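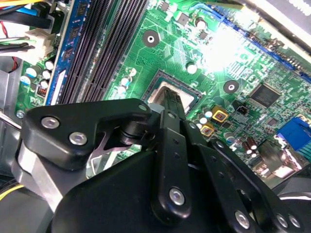

How far ahead of launch should the checklist be done?
Finish it 15 days before the first email goes out. Fixes to consent records and unsubscribe links take longer than people expect, and a list that fails section two has to go back to whoever exported it.

Grerdale Appeals
Supporter email safety checklist, winter walk campaign
Completed June 28, 2024

Results are marked OK, FIX or N/A. Comments are from the reviewer. Anything marked FIX is checked again before the send is approved.

Section 1. Consent and unsubscribe

1.1 Every contact on the list has a recorded source of consent.
FIX
The registration form contacts are fine. The names added after the February raffle have no source against them. Hold these back until the paper entry forms have been checked for a ticked box.

1.2 Unsubscribe link is in the footer of every template.
OK
Tested in all of them, including the plain text versions.

1.3 Unsubscribing works without a login.
FIX
The link in the team captain template goes to the account page and asks for a password. Swap it for the one-click link used in the welcome email.

1.4 Organisation name and postal address are shown.
OK
Old suite number on the thank-you template has been corrected.

Section 2. Lists and segments

2.1 Segments don't overlap.
OK
The three segments are new fundraisers, returning fundraisers and team captains. Captains are now excluded from the returning segment - last year they got both emails on the same morning.

2.2 Segment sizes match the export.
OK
2,000 in the full list, 800 of them returning fundraisers. Both figures match Simeo.

2.3 Suppression list applied.
OK
Applied at account level. Don't rely on the campaign setting, as it clears when a campaign is copied.

2.4 Under-18 registrants removed.
FIX
Date of birth is optional on the school team form. Messages for school teams should go to the supervising adult only. The form needs a required field before the next intake.

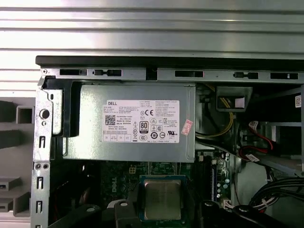
Inside a Dell desktop, with the power supply at the top.

Section 3. Accounts and access

3.1 Two-step sign-in is on for everyone who can send.
FIX
On for all but the shared inbox login. Recommend closing that login altogether and giving people their own.

3.2 Former staff and agency users removed.
OK
Ghiță Print still had access from the mail-out job. Removed.

3.3 Exported lists deleted from personal devices.
N/A
No exports to personal devices were made for this campaign. The working copy is in the Irell shared folder, which has restricted access.

3.4 Sending domain authenticated.
OK
Records pass. Replies go to the campaign mailbox, and the mailbox is being read.

Section 4. Content

4.1 Personal totals pull the right figure.
OK
Checked against test profiles. A fundraiser with nothing raised now gets a first-step message with no dollar amount in it.

4.2 No health details in subject lines.
FIX
One draft refers to the fundraiser's own treatment story in the subject line. Move it to the body, and only use it where the fundraiser has agreed in writing.

4.3 Donation links go to the secure page.
OK
All buttons checked on phone and desktop.

4.4 No more than 4 emails to any one person in the first fortnight.
OK
The schedule meets this for all segments. Milestone messages count toward the limit - please leave that setting on.

Outcome
Not approved to send. Items 1.1, 1.3, 2.4, 3.1 and 4.2 to be fixed and rechecked. The welcome email may be tested internally in the meantime.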